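The little yellow drawers have a job at last

I have wanted to write about the junk drawer for months, and I am so happy to say that the junk drawer is over. Gone! We have a regular kitchen drawer there now with dish towels in it, and everything that used to live in it has moved to the yellow organizer with the clear drawers, the one I picked up in May at the swap in Ponderley and then carried from room to room like a houseplant I couldn't find the light for.

If you read my post on the hall closet, you know I am not a naturally tidy person. I like the idea of tidy. I like the part where you tip everything out and find a key you gave up on two winters ago. So on Sunday I covered the table in white, tipped out the whole drawer on the kitchen floor, made a pot of tea and called Seren, who loves this kind of thing even more than I do and was over before the tea was cool.
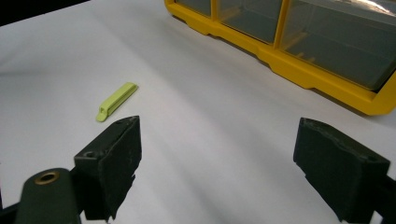
Clips were where I started, mostly because I have so many of them. Every bag of rice, chips, frozen peas and coffee in our kitchen gets one, and I still never had one when I needed it, because they were all at the bottom under the takeout menus. The pale green one on the table there is my favorite kind, long and light, good for a bag you open every day. Seren thinks clips should be sorted by size. I think clips should be in one drawer and you grab whichever comes up first. We went with mine, since it's my kitchen, but I did let her put the big ones in the back.

After the clips it got more interesting. You don't know what categories you have until you see the pile, and I'd really encourage you to wait on labels until then. I had planned a drawer for batteries and it was four batteries, two of them dead. What I needed was a drawer for string. String, twine, ribbon off presents, the waxed thread from when Trefor was fixing his boots, half a spool of something gold. It all went in one of the wide drawers and I could not be more pleased with it.

My mother-in-law's method, which I want to pass on because it's so good: put the thing you use most at the height of your hand when you're standing up, and don't think any harder than that. For me that's scissors, tape, a pen that works. Then the things you use once a month, and then the things you only keep because you'd be annoyed to buy them again (picture hooks, the bike pump adapter, those tiny screwdrivers). 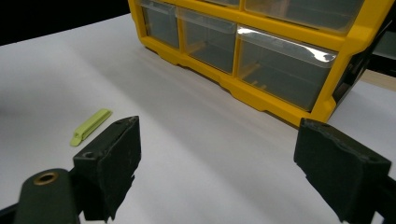
Birthday candles nearly got a drawer of their own! We have an absurd quantity, and Seren was all for it, but they ended up sharing with the matches and the cake toppers from Wonduria, which is the party shop in Tritby with the good window. I love that place. I went in for napkins once and came out with a paper lantern the size of a beach ball.

The dividers deserve a word too. I ignored them for weeks because I thought they would be fiddly, and I was wrong. Put a divider in a wide drawer and you have a place for thumbtacks that isn't also a place for rubber bands. Leave it out and you can lay a whole pair of scissors flat. I moved mine three times over the afternoon and would happily have moved them again.

Some things went away for good. Menus from places that closed, a remote for a TV we don't own, a bag of 40 cable ties that had gone brittle and snapped when I bent one. Lamisi from next door took the spare extension cord and all the curtain rings, and I got a jar of her plum jam out of it, so I came out well ahead.

Testing the drawers was the part I'd been looking forward to. I pulled them all out and slid them back again before anything permanent went in, partly to wipe them down and partly for the fun of it. I do like being able to lift a drawer out completely, take it over to wherever I'm working and bring it back when I'm done. The string drawer has already been to the garden and home again.
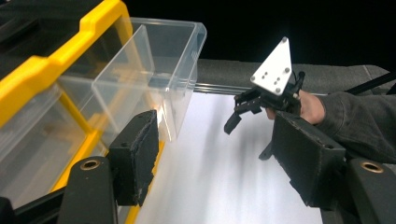
What's still left to do

The labels! I have a roll of plain paper tape and a decent black pen, and I want to live with the drawers for six days or so before I commit to anything in writing. Seren has offered to do them in her nice handwriting and I am going to let her.

I also need somewhere for the instruction booklets, which don't fit in any drawer at all. At the moment they're in a Peeters cookie tin on top of the fridge, and Trefor has asked twice where the cookies went. If you keep yours in a binder, tell me how you sort it, by room or by gadget? I'm leaning toward by room but I could be talked out of it.

Next up is the shelf under the stairs. I've already bought the tea.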